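Demonstration by hand and by remote control

From the Bralmont Reference, section Automation and Machines
Last revised 12 December 2022

Showing a robot a task, also called demonstration teaching, is a way of getting a machine to do a job by having a person do it first through the machine's own body. The person either takes hold of the arm and moves it (teaching by hand) or drives it from a distance with some kind of controller (teaching by remote control). The movements are stored and later used to work out what the robot should do when no one is driving. The method is often presented as a way around programming. That claim deserves more doubt than it usually gets, and the reasons are set out under Criticism.

Teaching by hand

In the older form, the motors are made slack or the arm is set to give way under light pressure, and the teacher pushes it through the motion. It works well for simple paths such as painting a panel or laying down a line of glue. The teacher feels the weight of the arm and learns quickly where it will not go. The drawbacks are just as plain. A person has two hands, and one arm can easily take both of them, so tasks that need two arms at once are awkward to teach this way. The teacher's body also gets into the view of any camera that is recording, and a program trained on those views may learn to expect a person standing there.

Teaching by remote control

Here the teacher stands or sits apart and moves a controller, a pair of hand-held grips or a smaller copy of the robot's arms. Each move is passed on to the machine. The teacher may be in the same room, in another building, or working with a robot that exists only inside a computer. Simulated kitchens are a favorite setting for the last kind, with a counter, a handful of household goods and a robot parked in front of them.

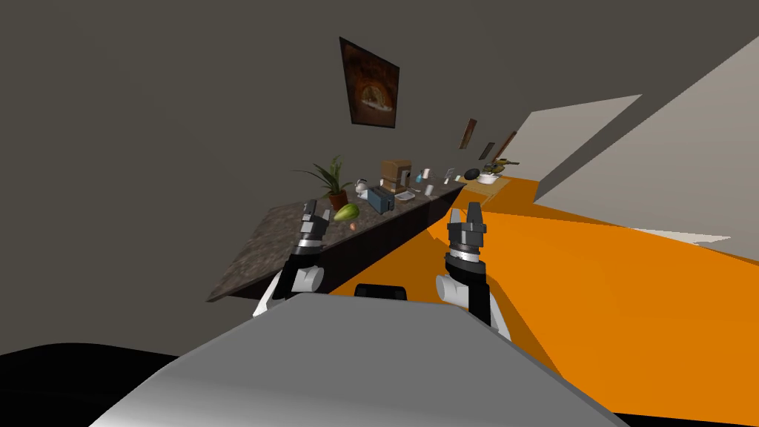 A two-armed robot at the counter of a simulated kitchen, with a potted plant and a squash at the near end.

Simulation is cheap to run and nothing gets broken. A session can be restarted from the same point as often as needed, and the goods on the counter can be swapped for others overnight. What it does not supply is touch. In most setups the teacher gets no sense of weight or grip and has to judge everything by eye, often from an angle no cook would ever choose. Beginners tend to close the gripper too early, then stop, back off and try again. All of that goes into the record unless someone takes it out.

Teachers are commonly told to keep still between moves, to approach things from the side and to drop any run in which an object falls. The last rule is open to question. A robot that has been shown only clean runs has never seen how to recover from a bad one, and bad ones are what it will meet as soon as it is left alone.

What is recorded

A run normally holds the position of each joint, the opening of each gripper and the pictures from one or more viewpoints, all marked with the time. Many also carry a short written label such as "put the cup in the bowl." The labels are less dependable than they look. They may be written before the run, and a teacher who changes course halfway does not always go back to fix the wording.

Views from close to the gripper are valued for the last few inches of a reach, when a more distant view may be blocked by the arm itself. They are narrow, though. When the arm is turned away from the work they can show little except wall.
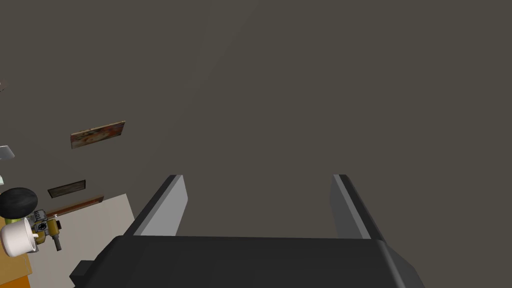 Reading time: 5 minutes

With the gripper open and nothing between its fingers, a moment like this says very little about what the teacher meant to do next. The intent has to be found in the moments on either side, or in the label, if the label is right.

The Cabral trial

A case often brought up in favor of the method is a kitchen trial run at Cabral with software from Stomotano. The teachers recorded 700 runs of a small set of counter tasks, using two robots with the same arms, and the results were described in February as "ready for the home." The write-up left out how many runs had been thrown away first. It also tested the robots on the same counter layout that had been used for teaching.

A later attempt at Bustgate moved five of the objects and kept everything else as it was. The robots reached for several of the old places. Supporters answered that more runs with more layouts would fix the problem, and they may be right, but that is a different claim from the one first made. It also puts back much of the labor the method was supposed to save.

Criticism

The main complaint is about cost. Demonstration moves the work from a programmer to a teacher - it does not remove it. Teachers get tired, and their driving in the last hour of a shift is rarely as good as in the first. Two teachers given the same task will do it in different ways, one sliding a dish and the other lifting it, and a program that averages the two may do neither.

A second complaint is about scoring. Success is often judged by the same group that did the teaching, from video, with loose rules about what counts. A cup set down on its side may pass in one project and fail in another, so figures from different projects should not be set next to each other without reading how each was scored.

See also: Remote handling; Simulated workspaces; Grippers, two-finger; Path recording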